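Drenska group newsletter
September 25, 2019

Rolling dough with a wrist camera: what the August runs told us

Most of the August work went into one question. Can a policy that only sees through the wrist camera learn when to stop rolling? We have been treating rolling as a contact problem for more than a year, and the arm is now reasonably good at pressing down without skidding. What it has never been good at is judging the piece in front of it. It rolls for a fixed number of strokes and then goes home, whatever shape the dough is in.

Members who were at the spring meeting will remember the first version. It took a demonstration, cut it into strokes, and learned to copy the average stroke. On a fresh ball of dough that gave something passable. On a piece that was already half flat it kept going until the middle was thin enough to tear. The force data looked fine the whole time, because a torn sheet pushes back much the same as a whole one.

The new version, which we have been calling Dzene, splits the job in two. One part of the network plans the next stroke: where to touch down, which way to go, how far, how hard. The other part looks at the picture between strokes and gives a single number for how far the outline is from the target outline. If the number is small enough, the arm lifts off and parks. If it isn't, the number goes back into the stroke planner along with the direction in which the outline most needs to grow. The two parts share their lower layers and are trained together on the same demonstrations.

The training set is 200 demonstrations, all done by hand with the leader arm. Algirdas Urbonaitė did the bulk of them and wrote the instructions the rest of us followed. Each one starts with a lump of modelling dough at a random place on the tray and ends when the person driving is satisfied. We did not give people a ruler or a template. That made the end points vary more than we would have liked, and we come back to it below.

Between strokes the arm backs off to a fixed height before the outline is read. This costs time. It was a deliberate choice, as the earlier attempts to read the outline during the stroke were hopeless. The tool takes up a good part of the view, and when it moves, the visible part of the dough changes for reasons that have nothing to do with the dough. Backing off doesn't remove the problem, but it makes it the same problem every time, and the network copes far better with that.

We tested on 17 starting shapes that were not in the training set. Some were balls, some were short logs, and a few were pieces that had been rolled once and left lopsided. The old fixed-stroke version produced an acceptable sheet on three of them. Dzene managed 15. "Acceptable" here means that two people looking at the result without knowing which method made it both said they would have stopped at that point. It is a soft measure, and we would like a better one before anything is written up.

The two failures were both logs lying close to the raised edge of the tray. In each case the planner asked for a stroke that would have run the roller into the border, the safety limit stopped it, and the arm tried again with nearly the same stroke. It did this until the time ran out. There is nothing in the demonstrations to teach it otherwise: people simply don't get themselves into that position, or they nudge the dough inwards before they start. Adding a nudge as a separate skill is one fix. Collecting demonstrations that begin in awkward places is another, and probably the one we will try first.
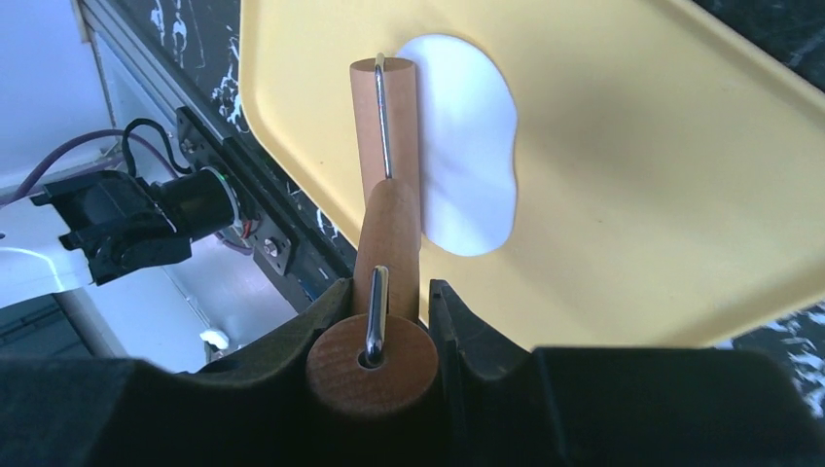
Occlusion is still the main source of error in the outline reading. We had expected the trouble to come from colour, and spent a good week on lighting before looking properly at the recorded views. White dough on the yellow tray separates easily, and the thin line of shadow down the right of the piece gives the network a further hint of where it stops. The left is another matter, with the roller lying over that edge, and there the outline has to be filled in by guesswork. When we compared the guessed side with a picture taken from overhead after the tool had been moved away, the guess was nearly always too narrow. The effect on the rolling is that the planner believes the hidden side needs more work than it does, and it sends strokes that way.

We tried two ways round this. The first was to give the network the last several views in place of only the latest one, so that it could remember the hidden edge from a moment when it was visible. It helped a little on balls and made no difference on logs. The second was cruder: the arm turns the wrist a small amount before the second reading, and the two readings are merged. That worked better than any of us had predicted, and it is what was used for the test above. It adds a pause that is tedious to watch, but the code is short and it has not gone wrong yet.

A word on the demonstrations themselves. When we plotted the final outlines by operator, there was a clear difference in taste. One group stopped early and left a thicker, rounder piece. The other carried on to something longer and flatter. Trained on everything at once, the network lands between the two, and on a few starting shapes it seems to change its mind halfway. For the next round there will be a printed target outline beside the workstation and a short practice session before anyone's data counts. We will keep the old set as it is so that results can be compared.

Urkside have asked whether the same method would carry over to real pastry. We don't know. Modelling dough doesn't spring back much and it doesn't dry out over a long session, and both of those matter in a kitchen. Algirdas has done a handful of informal runs with shortcrust and reports that the outline reading held up but the force settings did not. The planner pressed too hard and the sheet stuck. Those runs are not included in any of the figures here.

The Roston bench will be moved over to the new controller first. After that the order of work is the edge cases near the border, then the second round of demonstrations, then a proper thickness measurement. At present we say nothing at all about thickness beyond what can be guessed from the outline, and two sheets with the same outline can be quite different in the middle. A cheap depth sensor over the bench may be enough for scoring, even if the policy itself never sees it.

The training code and the test shapes are on the shared drive under the Dzene folder, with notes on how to run the comparison. The raw demonstrations are large, so please copy them only if you need them. If you do rerun the test, use the saved seeds, and write down which roller was on the arm. We have two of slightly different diameter, and the August results all come from the smaller one.

Anyone wanting to drive the leader arm for the second round should speak to Algirdas. No experience is needed, and a session takes a morning.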